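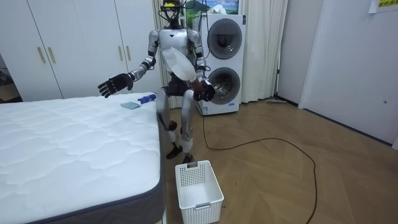 *Page last changed: Dec 26, 2025*

## 4. Changing over the bed and dry-cleaning the mattress

Welcome to the best part of the Muvthorpe set-up guide! Sections 1 to 3 were all bolts and slats, and now you get to make the place fresh. This section covers the Gralstead compact bedroom, the layout with the washer and dryer stacked in the same room as the bed. It's a wonderfully handy layout for this job, with the sheets only having to travel a few steps.

Allow 60 minutes from bare mattress to made bed, plus however long your wash cycle takes.

### 4.1 What you need

- A dustpan with a rubber lip
- A soft hand brush
- An open-topped plastic basket (the kind with holes in the sides is light and lets damp things breathe)
- A clean cotton cloth
- The Gotby sheet set, or any set that fits
- A small dish for whatever turns up in the seams

### 4.2 Strip and sort

1. Take off the pillows, the comforter and the sheets, in that order.
2. Pull the fitted sheet up from all four corners before you lift it, and fold it in toward the middle so the crumbs stay inside.
3. Shake the sheet out over a tub or out of a window, then drop it in the basket.
4. Load the washer. Sheets and pillowcases go together; the comforter gets its own wash.
5. Put the empty basket back on the floor beside the bed. You'll want it again in step 4.4.

**Note:** If your mattress came wrapped, take off all of the plastic before the first night. Mattresses like air.

**Caution:** Keep plastic sheets and bags away from babies, small children and pets. Fold them up and get them out of the room as soon as you can.

### 4.3 Brush the quilting

A quilted top is lovely to lie on, and all those soft dips between the puffy panels are lovely places for dust, too. A dry brush does a surprisingly good job here.

1. Start at the head end. Lay the brush nearly flat and use short, light strokes.
2. Follow the seams first. Go along each curve and then across the panel, always moving toward one long side of the bed.
3. Set the dustpan on the mattress with its lip against the fabric and sweep into it. The rubber bends a little with the padding, so fine dust doesn't slip underneath (so satisfying).
4. Pick out anything hard by hand. Coins, buttons and earring backs go in the dish.
5. Empty the pan before it's half full.
6. Finish along the edge binding, where lint loves to gather, and then sweep the floor next to the bed.
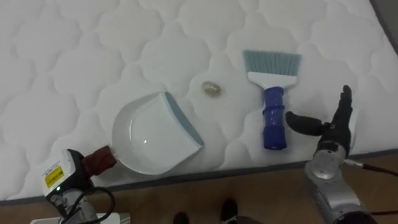

*Fig. 4-2. Dustpan, coin and hand brush on the quilted top.*

**Caution:** Don't brush hard against the stitching. Loose threads should be snipped with small scissors, never pulled.

**Note:** The floor brush is not the mattress brush! Keep a separate one for the bed and store it bristles up.

### 4.4 Air and remake

1. Leave the mattress bare with a window open while the washer runs.
2. Wipe the edge binding with the cloth, barely damp, and let it dry.
3. When the dryer stops, bring the sheets over in the basket and check that they're dry all the way through.
4. Fit the two head corners first, then the foot corners, smoothing as you go.
5. Add the top sheet, the comforter and the pillows.

Brush the mattress again every time you change the sheets, and give it a longer airing each September before the heavier bedding comes out. Setting up the bedside shelf is covered in section 5.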